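Search this site
Search

199 episodes in

Dec 18, 2022

I said in June that I would have a first set of recordings by the end of the year, and I do. Plilatia now has 199 episodes of picking up drink cans. It took more evenings than I planned for, mostly my own fault.

The task is simple. A few cans, a basket, and one instruction: put a can in the basket. I drive the arm by hand and the wrist camera records along with the joint positions. I throw out any run where I stop and think for too long, because the first model I trained on my own data learned to stop and think too.

I lost 55 recordings to a clock problem. The camera and the arm were drifting apart, and by the end of a long episode the fingers closed on video well before they closed in the log. I wrote a small script called Skutberg that checks the timing after every run and beeps if it's off. It should have existed from the start.

The other change was how the cans are placed. I used to stand them all upright in a row. Now some start on their sides, which is harder to grip and rolls away if you come in crooked. 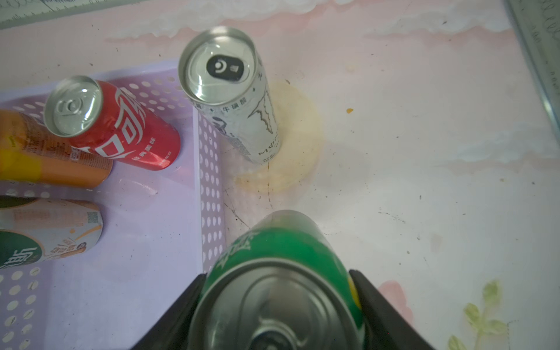 Grip angle matters more than I expected with cans lying down. If one finger touches first, the can turns and the lid ends up facing somewhere else. I kept the runs where I had to correct for that, as long as the correction was quick.

Next is training. I'll run 2 seeds on the same split and post the numbers on the Lasau page, good or bad. After that I want to do bottles.

Sign up to get new posts by email. No spam, unsubscribe any time.

2 comments

munshi_bench
Did you keep the 55 bad ones? You might be able to shift the timestamps and save them.

gripperfan
Same drift here with a USB camera. A powered hub fixed most of it for me.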